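Re: [equip-planning] Gripper count for the second half

On Thursday, Darcy Charbonneau wrote:
> Vernon has us down for 12 hand-held units. Is that with or
> without spares? And does the Viltance quote cover finger pads,
> or do we order those separately? I need one number for the
> February request.

Darcy,

Without spares. Make it 14 if the request has room, 12 if it does not.

The Viltance quote covers the unit and one set of pads. Extra pads are $63 a pair and I would put them on their own line, as consumables. Last year we booked them under repairs and Mervin Dufour had to move every entry by hand.

Pad life depends on the work. On the kitchen tasks we got 441 sessions out of a pair before the grip got unreliable. On clothing it was 221. Denim is the worst of it – the seams wear the contact face at the tip first, and the rest of the pad still looks fine. The home work is mostly garments on beds from now until summer, so plan on the lower figure.

Sirberg also quoted. Their unit is $117 cheaper but the linkage comes as a sealed assembly, so a worn pivot means sending the whole thing back. Turnaround was three weeks when we tried it. I would stay with the Viltance unit unless Vernon Lachance objects to the price.

Two things are not in either quote: carrying cases and the second charger per site. Després has both in stock. I will send you their price list separately.

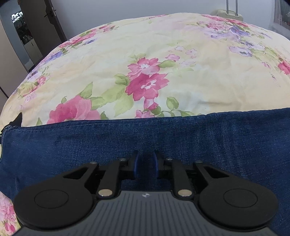 Storage is the other open item. Cellance bills by volume, and the garment sessions run longer than the kitchen ones, so last year's total will be too low. Mervin Morin has the session lengths. Please get his figure before you close the request.

Mervin McKinnon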